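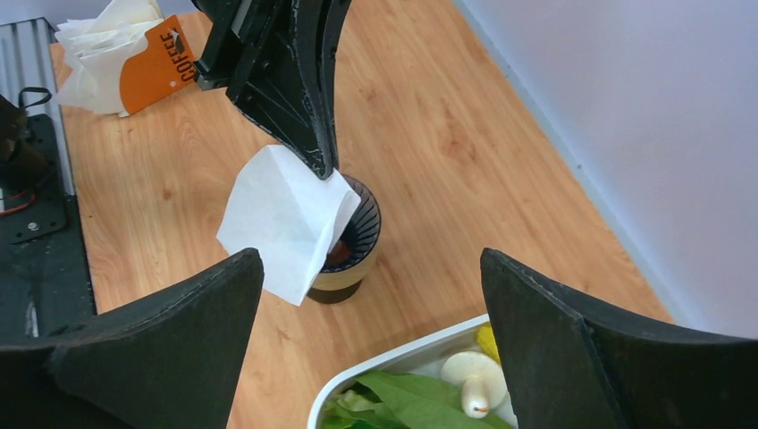

Rillano compra Derncombe e reforça serviços geridos de TI

Derncombe, 8 Jul 2019 - A Rillano, fornecedora de serviços geridos de TI, anunciou hoje a compra da carteira de clientes da Derncombe. 300 contratos, 56 técnicos, 2 centros de suporte. Valor não divulgado.

"Os clientes mantêm o mesmo contacto e o mesmo preço até ao fim do contrato", diz Erick Mugo, director-geral da Rillano. Migração para a plataforma Tresten arranca ainda em Julho, sete clientes na primeira vaga. Backup e monitorizção incluidos.

A De Haan assessorou a operação.

Contacto imprensa: gabinete de comunicação, Rillano.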